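Basketball Coaching Theory, Unit 3
Handout: The Free Throw as a Trained Habit
Prepared by Irena Domański for the coaching certificate course, Kalinowski Sports College

Please read this before the November practical. Bring a pen, we will fill in the shot log together.

1. Why we give a whole unit to one shot

The free throw is the only shot in basketball where the defense cannot touch the shooter and the distance never changes. For this reason coaches often think it will repair itself. In my experience it does not. The women's team of Skamach, where I was assistant to Giorgia Caputo, took 1000 free throws in one preseason and the percentage at the end was almost the same as at the start. The players were shooting in long rows, tired and talking, and each of them used a different routine from one day to the next.

2. The routine

A routine is a short, fixed order of actions before the release. It should be the same in an empty gym and in the last minute of a close game. Ask the player to choose a foot position, a number of dribbles, one breath, and a point on the rim to look at. The player chooses, the coach only writes it down. Do not change the routine after one bad evening.

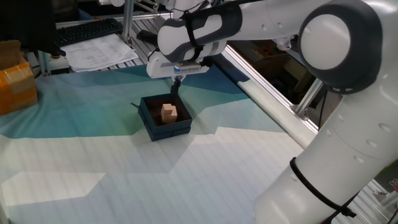
Release and follow-through are the parts where students make the most corrections, and usually too many. Watch three things only: the elbow, the wrist and the fingers. At the end of the shot the wrist is bent and relaxed, and the hand hangs over the rim in the player's imagination, as the two dark fingers of the gripper point down into the small open box. Hold this position until the ball reaches the basket. If the hand drops early, the shot is often short.

3. Practice under pressure

Fadi Khalaf, in his work with the Ullwood juniors, stops the scrimmage without warning and sends one player to the line for two shots. The whole team runs if both are missed. I use a softer version: the player's team loses one point on the scoreboard. Both versions are useful, but with children under twelve I recommend neither.

4. Shot log

Write the date, the number of shots, the number made, and where the misses went (short, long, left, right). Leave a line for remarks. A log with 41 shots and honest remarks is worth more to me than one with hundreds of shots and no remarks.

Task for next class: observe one player for a full practice, describe the routine in your own words, and propose one correction. Maximum one page. Send it to Hubert Cieślak, who collects the papers for both groups.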